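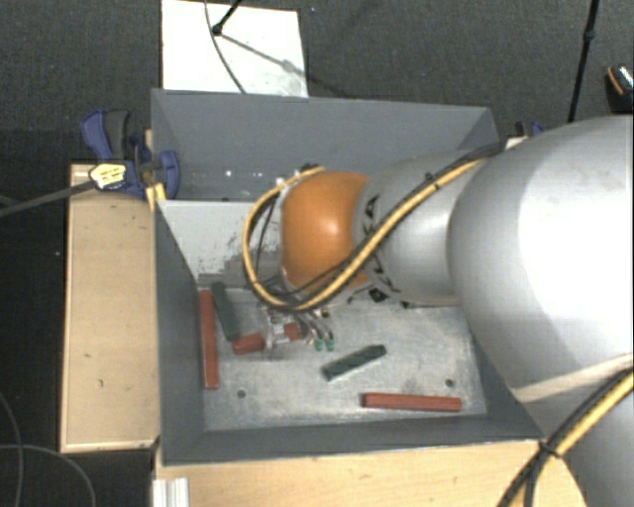
One bin with everything in it is a skip, according to Veikko Niskanen, and the only cure is lots of little boxes with lids and labels. He left that under my last piece, the one on toy cupboards, and quite a few of you agreed with him, and I have been composing my answer in the bath ever since.

So, Veikko, with great respect: no. I've done the little boxes. I did them properly, with a label maker, and I was very smug for most of a winter. What I want to stick up for is the big open bin with one divider down the middle. Two compartments, no lid, something hard that doesn't mind being knocked about. I think it's the best bit of storage there is for anything that gets used by people who are busy using it, and I'd include children, woodworkers, anyone who gardens, and me with my wrapping paper.

Start with lids. A lid is a tiny job. You have to put down whatever you're holding, find somewhere for the lid, remember where that was, and then do the whole lot backwards at the end. Fine for Christmas decorations (I love a lid on a Christmas decoration!) but hopeless for building blocks. We had the stacking Pralico boxes, the clear ones with clips, and the blocks lived in the second one up. To get at the blocks you moved the box of train track. To put the blocks away you moved it again. What happened in practice is what you'd expect: the train track went on the floor, the blocks went on the floor, and the lids went behind the sofa, where I still find one now and again.

Then labels. I was so fond of those labels. Red blocks, other blocks, wheels, people, bits. You can probably guess which box filled up. By spring there was nothing in Wheels and you could hardly shut Bits, and my son, who was four, had stopped building things altogether at tidy-up time because he couldn't work out whether a red block with a wheel on it was a block or a wheel. I couldn't either. I told him to put it in Bits.

An open bin asks you nothing. You chuck the thing in. If you miss, you pick it up and chuck it again, which at our house counts as a game. And when you want the thing back you look down and there it is, or you have a rummage and there it is. A red block on a grey metal floor is about as easy to find as anything in this life. I've got strong feelings about colour here, by the way. Get a plain bin. The patterned ones are lovely in the shop at Plondholm and a menace at home, because everything you drop in there disappears into the jungle leaves.

Now the divider, which is where I part company with the other camp, the pure one-big-bin people. (You wrote to me as well. Hello.) Undivided, Veikko is right and it turns into a skip. Small things sift down to the bottom and live there with the crumbs, and the big things sit on top like a crust. One partition sorts this out to a surprising degree. It gives you a front and a back. What goes in the front is whatever's being used at the moment, and the back is for the rest, or for what's finished with, or for nothing. I'm very keen on nothing. A compartment that's mostly empty drives some people up the wall — my mother can't see a gap without putting a jar in it — but it means you've somewhere to move stuff to when you need to get at the floor of the other half. Anyone who has cleaned out a full drawer knows you end up tipping it on the bed. With a spare half you just shove everything over the divider, wipe, and shove it back. 10 minutes, and you haven't got Lego in the duvet.

And two really is enough. I've tried three. With three, you start having a system, and then you have to explain the system to your husband.

If the divider slopes, so much the better. Same for the sides. I didn't know I had opinions about slopes until we had a bin with dead straight walls, and it had corners at the bottom that you could not get a hand into, not an adult hand anyway. Small flat pieces used to stand up against the sides and wedge there. Walls that lean in towards the floor send things back down to the middle where you can pick them up. It seems such a little thing and I'd pay extra for it now.

Which I didn't have to, because our good one cost me 10 pounds. It came from the clearance corner at Vondráček, the trade supplier on the Wivgate road, where they sell off shelving and workshop fittings that have had a first life somewhere else. It was dull grey and scratched to bits even then. The woman at the till asked if I wanted her to find a nicer one and I said no thank you, because I'd already spotted that the nicer one was plastic.

I should say a word for scratches, as this is what puts most people off. We've got it into our heads that storage should look new. You see these pictures of playrooms with everything in cream baskets and I just think, who lives there, and where do they keep the wet wellies? A bin that's already scuffed is a bin you can use. The paint's gone dark in patches where things rub past it, the floor's gone cloudy, and so you don't wince when somebody drops a hammer in. I've winced at a wicker basket for an entire afternoon. Whereas ours has been going for more than eight years and I couldn't tell you which marks are ours and which came with it.

All right, the case against, because Veikko would only write in again. It's noisy. A metal bin being filled by a child before seven in the morning is a terrible sound, and I have lain in bed and regretted everything. It's heavy, so once you've picked a spot that's the spot. If yours has holes in the floor then very small things will find them, so beads are out, and so is anything you can pour. And I'll give him jigsaws. Jigsaws need a box each with the lid on and an elastic band round it, and if you tip an 80-piece farmyard into an open bin you deserve what you get. I did it once. The pig's still missing.

Screws too, fine. Screws can have their little drawers. Buttons can have a tin.

But most of what we own isn't jigsaws and screws. Most of it is blocks, or things that behave like blocks: chunky, tough, a bit samey, wanted in a hurry and put down in a bigger one. Gardening gloves and trowels. Dog things. Rolls of tape and the scissors you use for the tape. For all of that I think the careful boxes are a kind of homework we set ourselves, and we set it for the rest of the household as well and then get cross when it isn't handed in. I was certainly cross. I used to go round after everyone had gone to bed, moving wheels out of Bits.

The label maker went to my sister, who labels her spices and is very happy. The Pralico boxes are in the loft with the decorations in them, clipped shut, doing what they're good at. And my son, who's far too old for blocks and would like that noted, keeps his football boots and shin pads in the front half these days. The back half has got a bit of grit in it and one sock. I'm leaving it alone.

Anyway, do write in about dividers, particularly if you've found a bin with a removable one, as a few of you hinted at last time and then didn't say where from.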